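Werkstattbuch Haushaltsaufgaben, April, Eintrag 12

Wieder Wäsche, Aufbau wie beim letzten Mal. Frontlader in der Nische zwischen den mintgrünen Schränken, Korb davor auf dem Boden. Beide Arme greifen den Korb seitlich. Software ist der Wasix-Stand von 9:06, Greifkraft unverändert.

Bisher 63 Versuche mit einem einzelnen Teil im Korb. Korb fassen klappt fast immer. Schwierig bleibt weicher Stoff: Netzgewebe zieht Falten, und die Tiefenschätzung springt dann hin und her.
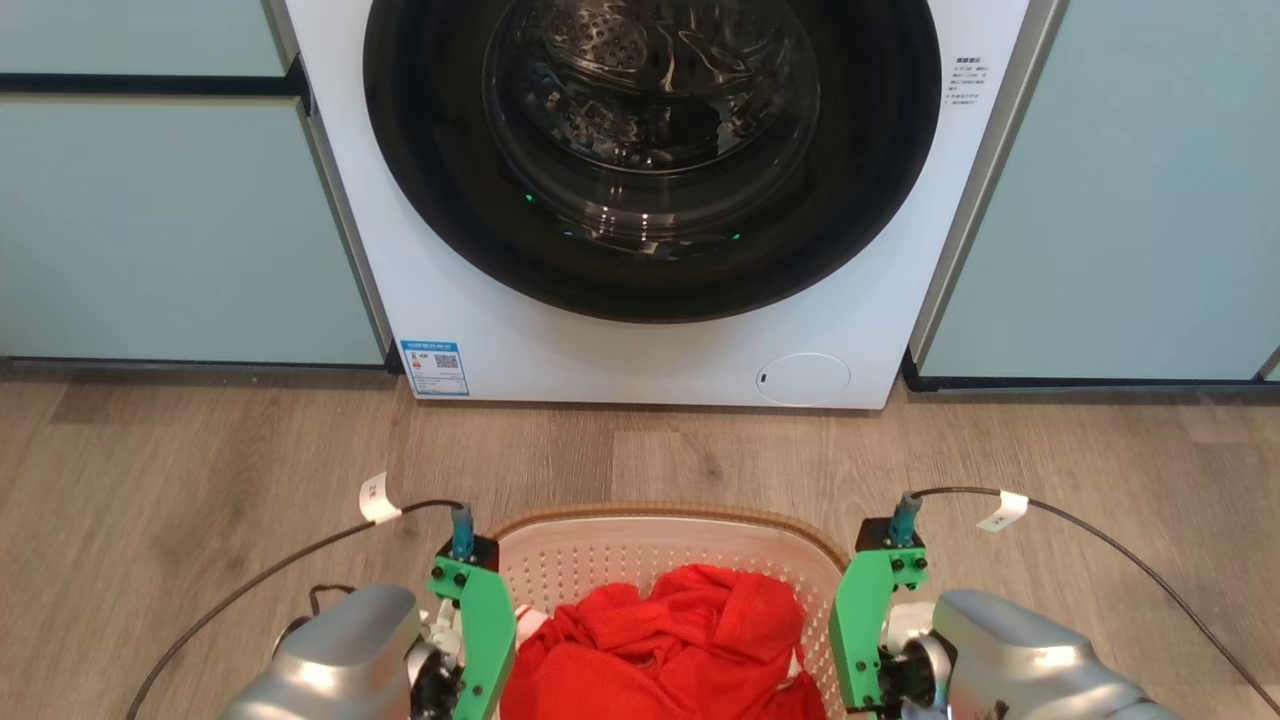
Offen ist die Tür. Der Griffpunkt am Ring wird bei Spiegelungen im Glas falsch geschätzt, der linke Arm fährt dann zu tief an. Vorschlag aus der Lornia-Gruppe: Punkt einmal fest einmessen. Geht hier, hilft aber in keiner fremden Küche.

Zur Frage von Fledlow, ob das schon Hausarbeit ist: nein. Ein Durchgang dauert 576 Sekunden, von Hand macht man das nebenbei. Sortieren nach Farbe noch gar nicht probiert.

Als Nächstes:
Kabel am rechten Arm kürzer führen
Tür und Korb getrennt auswerten
Handtücher besorgen - zwei Größen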